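Do you really need to wash new clothes before you wear them?

Posted 2018-04-29 in Household, Grumbling 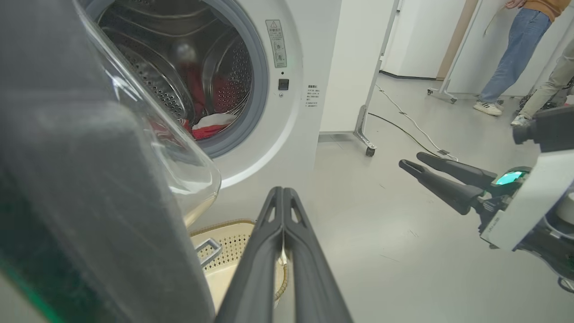

The claim

Every few months the same article comes around telling me I must never, ever wear a new shirt straight from the shop. It has a worried headline, a quote from somebody with a title, and a list of things that might be on the fabric. Might be. I have been wearing shirts straight from the shop for most of my life and I'd like to see a bit more than "might be" before I change my habits.

The latest version landed in my inbox from Celletti, a clothing label I bought one jumper from and have been hearing from ever since. Their newsletter says to wash everything before first wear, and then, a paragraph further down, sells you the special wash to do it with. Six washes to a bottle. I did raise an eyebrow.

What I'll grant them

Dye comes out of new clothes. I don't need an expert for that one, I need only remember the towels I owned in my twenties, which went in cream and came out the colour of weak cordial. Anything dark or bright gets a wash with its own kind before it goes near my good whites. Same with new jeans, unless you fancy a blue couch.

Finishes are real too. Some shops sell cotton so stiff it could stand up by itself, and it's a different garment after one wash. If your skin is touchy, or you're dressing a baby, then wash it and don't listen to me.

Where I get off the bus

It's the germ business I'm not sold on. Yes, other people try things on. Other people also sit on the bus seat, lean on the counter and hand me my change, and I don't boil myself when I get home. A friend sent me a post claiming 70 per cent of new clothes are "contaminated", with no word on what was tested, how many items or contaminated with what. I went looking for where the number came from and found four other blogs quoting each other in a circle.

Then there's the temperature advice. One site says 40 degrees, another says cold only, a third says hot or don't bother. The label in the collar usually has its own opinion, and I'd sooner trust the label, given that the people who wrote it have to deal with the returns.

What I do

Underwear, sheets, towels: washed first. Swimmers too, for reasons I won't go into. Strong colours get washed separately, inside out, on cold. A plain jacket or a pale shirt I'll wear home from the shop if I feel like it, and I paid $195 for a coat at the Neltville outlet last winter that hasn't seen water yet and won't until it needs to.

I did try vinegar to "set" the dye on a maroon skirt, as three separate people in the comments told me to. It still bled. The laundry smelled like a fish and chip shop until teatime. If it works for you, fine, but tell me what dye it was, because I suspect you had a shirt that was never going to run in the first place.

Next time: dryer balls, and whether they do anything besides make a racket.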